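Section 4: Setting Up the Match Clock and Scoreboard

Welcome to the fun part! By now your Skernik console is charged and paired with the scoreboard, and you're ready to run a real soccer match on it. Plan on one quiet evening at the ground to get through this section before your first home game. After that, match day setup is four button presses (we've timed it, and it's quick!).

4.1 Before you start

Check that the console shows firmware 317 or later on the start screen. If it shows a lower number, go back to Section 2 and update first. Have your league's rules handy too, especially for half length and substitutions.

CAUTION: Do not plug or unplug the scoreboard cable while the board is lit. Switch the board off at the wall and wait for the green light on the console to go out.

4.2 Creating a match

1. Press MENU and choose New Match.
2. Pick your competition. If it isn't listed, choose Custom and type a name.
3. Enter the home team, then the away team. Long names are shortened on the board but stay complete in the match report.
4. Set the half length. The factory setting is 45 minutes, and youth leagues will want less.
5. Choose Count Up or Count Down. Most soccer crowds expect Count Up.
6. Press SAVE. The board flashes both team names and then shows 0-0.

Note: The console stores up to 584 matches. When memory is full, the oldest match is removed, so export anything you want to keep at the end of the season. December is a good time if your league takes a winter break.

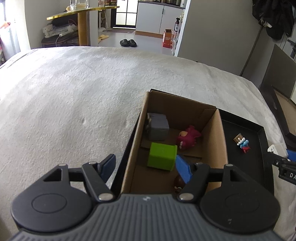 Skernik Owner's Guide, Issue 382

4.3 Running the clock

Press the big START key at kickoff. You'll hear one beep, and the clock is live. The key is sealed and wide enough to hit with gloves on, and we love it for that!

At the end of the half the clock keeps going and a plus sign appears beside it. Type in the added minutes when the fourth official gives them to you, then press SHOW. Press STOP when the referee blows for the half.

If you start the clock late, hold STOP for three seconds and use the arrows to correct it. Fans will see the new time only after you press SHOW, so take your time.

4.4 Goals, cards and substitutions

1. Press HOME GOAL or AWAY GOAL. The score changes right away.
2. Enter the scorer's shirt number, or press SKIP and fill it in later.
3. For a card, press CARD, pick the team, then the color and the number.
4. For a substitution, press SUB and enter the player going off first.

To take back a goal after a video or referee decision, press UNDO twice. One press only brings up the question.

CAUTION: UNDO also works on cards. Read the line on the screen before the second press.

4.5 Two boards at once

Grounds with a board at each end can run both from one console. Brahim Lamrani at Norketau worked out the tidy cable route shown in Appendix C, and it's a beauty. Set the second board to Follow, enter pairing code 3269, and press LINK on the console. Both boards should show the same time. If the second one lags, move its receiver higher and press LINK again.

Section last revised January 17, 2023. Text: Ctibor Hudec.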